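February 19, 2019 - shirt flattening, Dilham bench

Long day, so forgive the rambling. I wanted to get this down while I still remember why I changed things. The question is the same one we left open in October: does pulling a crumpled shirt taut between both arms before laying it down give the Stisia planner a better start than poking at the heap one corner at a time? I had my doubts, and I have fewer of them tonight. The taut hold is the part I fussed over most this morning, mainly how far apart the wrists should go before the cloth complains.

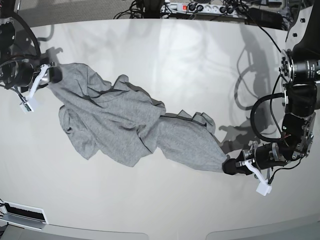
I settled on stopping the pull as soon as the wrist force levels off, then waiting 400 ms before lowering. The old version went by distance alone, and it was forever tugging shirts out of its own fingers - poor things.

Resets matter more than I'd like to admit. Every trial is supposed to begin from a heap, dropped by hand, with both arms backed off before the segmentation runs. Shadows are still the nuisance they always were. On gray jersey the arm shadows fall right across the cloth, and the mask sometimes takes the dark patch for the edge of the garment. I've written it up for the Plidberg folks, who own that code and have been very patient with me.

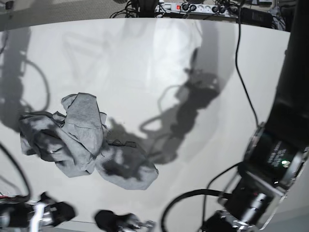

## Picking the grasp

The wrist cameras choose the second grasp, and this is where the time goes. I cut the search to 3 candidates per view and drop any that sit on a double layer. It misses now and then, mostly on sleeves, but it recovers on its own often enough that I've stopped hovering over the stop button. The part I still can't predict is what happens when the wrist turns outward and most of the view is stuff that isn't shirt. 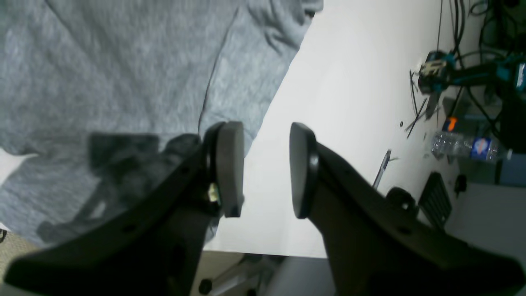 Balaskas thinks the background should be masked out completely before scoring, and would sooner lose a few good grasps at the border than chase a cable. I lean the other way, but it's a fair point and cheap to try, so it goes on the list.

Numbers so far: 200 trials planned, 103 done. I'll hold off on comparing the two methods until the rest are in, having fooled myself that way before.

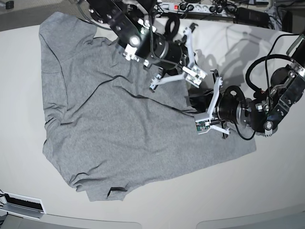 Scoring the end state needs a firmer rule than the one I wrote down. Covered area alone is too generous, and a shirt can get a lovely score while it's still folded over on itself. The diagonal crease across the middle here, where one layer overlaps another, is just the sort of thing I'd like to mark down, and the bunched lower edge should cost a bit too. I'm going to add a crease term and rescore the old runs from the saved top views before touching the planner again.

Still to do: rerun the shadow cases with the new threshold, try the background mask, and copy today's logs over to the Stisia folder.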